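Fixing gripper dropouts caused by a snagged cable

Applies to the Kasholm two-arm cell with the Vudeck controller. Last revised 16/01/2019.

Symptom: the gripper stops responding when the wrist turns past 65 degrees, and the controller logs fault 28. The fingers stay where they were, so a part may still be clamped. Treat it as a load that can fall.

Make it safe
Press the stop on the pendant and wait for the drives to shut off. Support the part by hand before opening the fingers with the manual release. Keep the second arm stopped as well - its stop circuit is separate on the Skadilar wiring.

Find the fault
Follow the gripper cable from the plug to the end of the wrist bracket. Look for flattened jacket, a shiny rub mark or a tie pulled tight enough to dent the cable. Unplug it and check each conductor with a meter while flexing the loop. A reading that jumps means the cable is done. Do not tape it.

Reroute
1. Fit the new cable with the wrist at its middle position.
2. Leave a free loop over the wrist, then tie the cable to the bracket. Snug is enough.
3. Turn the wrist to both limits by hand. The loop must not go tight or catch on the fingers.

Test
Run 3 slow cycles with a foam part over the mat, then 2 at normal speed. If fault 28 comes back, replace the plug at the gripper end.
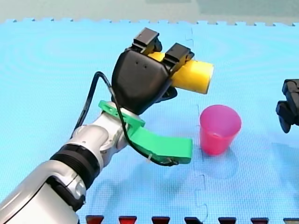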